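Budgeting for overhead support and props in a mock bedroom for a humanoid

Posted in: Lab Equipment and Purchasing

Maureen Mottram
Asked in July, edited once

I have to submit an equipment plan for a mock bedroom where a full-size humanoid will practice tidying and fetching. The robot is already paid for out of a different budget line. What I need to price is everything else: the room fit-out, furniture, overhead support, cable handling, spares and props. The room is small and I have 13 square meters at most. Finance wants a list by the end of the month and will not accept a line that reads "miscellaneous."

Two specific points. First, is it acceptable to buy ordinary flat-pack furniture, or should I ask for lab-grade shelving? Second, how much should I set aside for the overhead tether and cable routing? The quote from Zollham covers a ceiling rail only, with no straps and no cable harness.

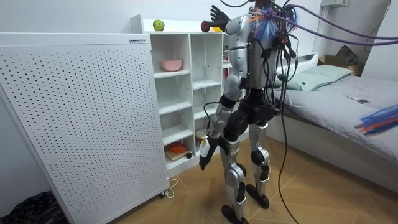 Floor area is the figure I keep changing. Sedgwick's planning sheet gives a footprint for the robot standing still, and it is useless for a room with furniture in it. With the shelves on one side and the bed on the other, the robot has to stand between them and still get an arm up to the apples on top of the unit. The long black cable also runs down to the floor behind the leg, so I assume the aisle has to allow for that as well. I would like a rule for the clearance before I fix the layout.

Lacey Kettle
Marked as helpful

Buy the ordinary furniture. We priced lab-grade shelving for our room at Skerneo and dropped it. The robot is supposed to work in homes, so the shelves should be what homes have. Order two of the same unit and keep the second one boxed. Lines get discontinued, and a different cubby size means repeating your reach measurements.

For the overhead line, ask Zollham to requote with straps, end stops and the installation visit. Rail-only quotes look cheap and then the installer bills separately. I would enter $400 for cable sleeves, ties and strain relief as its own line. Cable is a consumable. Budget it per year, in the same table as the gripper pads.

On clearance, do not use the standing footprint. Use full arm reach to the front plus 30 centimeters behind the heels for the trailing cable. If that does not fit, get a narrower bed – it is the easiest item to change.
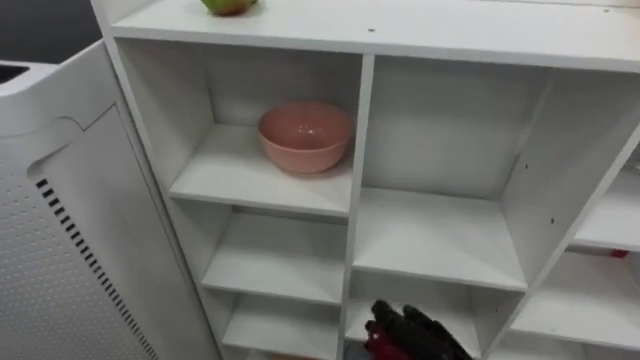
Cubby unit from the robot's side, pink bowl upper left, hand at a lower opening.

Check the inside width of each compartment against the hand with the fingers open, and do it before you order. Catalog sizes are usually outside dimensions. Also measure the gap beside the unit if you put an appliance there. An appliance parked that close to the shelves limits the approach from the left, and moving it later means moving its outlet too.

Props: set a small fixed sum and buy 4 of every item. Bowls and cups in plain colors are easy to replace. Write the supplier part number in the plan or finance will substitute something else.

grullaren_buyer

we use Grullaren for rails, not Zollham. longer lead time but straps are in the price. dont forget floor protection if the floor is rented, metal feet or rubber feet doesnt matter, landlord will ask

Maureen Mottram

Thank you both. I have split the overhead line into rail, straps, installation and cable, and moved the cable to the annual table. Floor protection was missing from my list entirely. Lacey, does the 30 centimeters apply with the tether taken off, or only with it on?

Lacey Kettle

Both. The tether goes up and the black cables hang down, so removing one does not change the space behind the robot. If you go to battery only, you can take it down to whatever your safety officer signs.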